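Membridge Short Courses: Robots in Everyday Work
Handout 4. Showing a robot a task
Course leader: Precious Espiritu

Read this before the practical. Bring it with you, as there is space on the back for your own notes.

1. Three ways of showing

By hand on the arm. You take hold of the robot and move it through the job while it records its own joint positions. The robot knows exactly where each joint was, but your hands and arms are often in the camera's view, and a heavy arm makes people move in a stiff way.

By remote control. You stand or sit away from the robot and drive it with a second arm, a pair of controllers or a joystick. The recording contains what the robot can do, because the robot did it. It is slow. Most beginners need a few sessions before they can pick up a cup without stopping halfway.

With hand-held grippers. You carry the grippers yourself and do the job in an ordinary room, with no robot present. The position of each gripper is worked out afterwards, often with the help of printed markers. This is quicker to set up, but you can reach places and move at speeds that the robot can't, and those recordings may have to be thrown out.

2. What gets saved

For each showing we keep the video, the path of each gripper, how far open it was, and a short line of text saying what the task was. One showing is called a demonstration, or demo. In the November practical the group recorded 228 demos of clearing a desk. After checking, 139 were kept. The usual faults were a marker hidden from view for too long, a start made before recording was on, and two tasks run together in one file.

3. How to move

Start each demo with both grippers held out in front of you and still. Wait for the count of two, then begin.
Move at a steady pace, a little slower than you would with bare hands.
If you drop something, stop, put it back and start a new demo. Dropped items are a separate exercise (Handout 6).
Look at what you are doing. With a head camera, the picture goes where your head goes.
Change the starting places of the objects between demos. If the cup is always in the same place, the robot may learn the place and ignore the cup.

4. For discussion

Edgardo Ocampo will lead this part. Which of the three methods would you pick for folding a towel, and which for turning a stiff tap? Write two or three lines on each before you come.

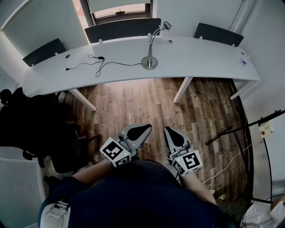
Benjie Manalo replied that he would still choose remote control for the stiff tap, as he wants to know early on if the arm is too weak for it.

Related handouts
Handout 3. Cameras and where to put them
Handout 5. Checking and labelling demos
Handout 6. Mistakes and recovery

Membridge Short Courses | Contact the course office | Back to top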